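Reporting bird feeder counts when two people are watching

Posted in Backyard Bird Counts
Asked by marshside_kate, 19 April 2024

I signed up for a winter feeder count in January and I'm still not sure I have been entering my numbers the right way. I watch from the kitchen window in the morning and my husband watches the other feeder from the den, mostly in the afternoon. The feeders are on opposite sides of the house and you can't see one from the other.

What we have been doing is writing our own tallies and adding them together at the end of the day. So if I write down nine juncos and he writes down eleven, I enter 20. My sister does a count too and she told me this is wrong and I should be entering 11. That seems low to me. We have a big yard and I am fairly sure there are more juncos than that.

I also don't know what to do about birds that fly over and don't land. We had a flock of grackles go over one morning and I put down 95, but none of them came to the feeder. Should I take that out? And is it all right to fix old entries, or will that make a mess of things?

3 replies

Delphine Bellamy

Your sister is right about the juncos. Most feeder counts ask for the highest number of one species that you can see at one time. They don't want a total for the day. A junco that you see at nine in the morning can easily be the same junco your husband sees at three, and there is no way to tell them apart unless they are banded. If you add the two tallies you will almost always end up with too many.

You can still use two watchers. There are two ways to do it.

Same time, both windows. Pick a time when you can both sit down. At a moment you agree on, each of you counts what is in view. If you have nine and he has eleven at that same moment, then you can add them and enter 20, provided the birds aren't moving back and forth over the roof while you do it.

Different times. Keep separate tallies for each species and enter whichever number is higher. In your case that is 11 juncos.

I would pick one of these and stay with it for the whole season. If you change halfway through, it will look like your birds went up or down when it was only your method that changed.

On how to keep the tally, I use a plain sheet with a line for each species and I only write a new number when it beats the old one. At the end of the day the last number on each line is the one to enter. I cross out the earlier ones but leave them readable.
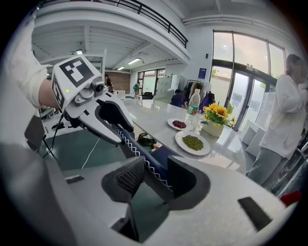 Flyovers

Take the grackles out if your project only counts birds that use the yard. The usual wording is something like "birds attracted by food, water or plantings." A flock passing overhead doesn't fit that. A hawk that comes in to hunt the feeder birds normally does count, even if it never touches the seed. If your project has a comments box, you can mention the grackles there.

Fixing old entries

Yes, go back and fix them if you still have both tallies on paper. If you only wrote down the combined number, I would not try to guess what it should have been. Write to the project, tell them which dates are affected and let them decide. They get this kind of message all the time and they would much prefer to know.

One more thing. A count of zero is worth sending in. People skip the days when nothing shows up, and that makes the rest of the season look busier than it was.

tomb_in_ohio

I just watch from one window and count that. My wife tells me when there is something good on her side but I don't put it down. Works fine. We had 29 goldfinches one morning which is my record. The most I ever heard of from anyone in our club was 239 siskins and I don't know how he counted them.

pinesiskin_lou

Agree with Delphine on the highest number at one time. For big flocks, don't try to count one by one. Count ten birds, get a feel for how much space ten takes up, then see how many times that fits into the flock. It won't be exact but it is close enough if you do it the same way each time.

Also check whether your project lets you set the size of your count area. Mine does. If both feeders are on the same property and fairly close together, you probably want them as one site. Setting them up as two sites means the same birds could get reported twice.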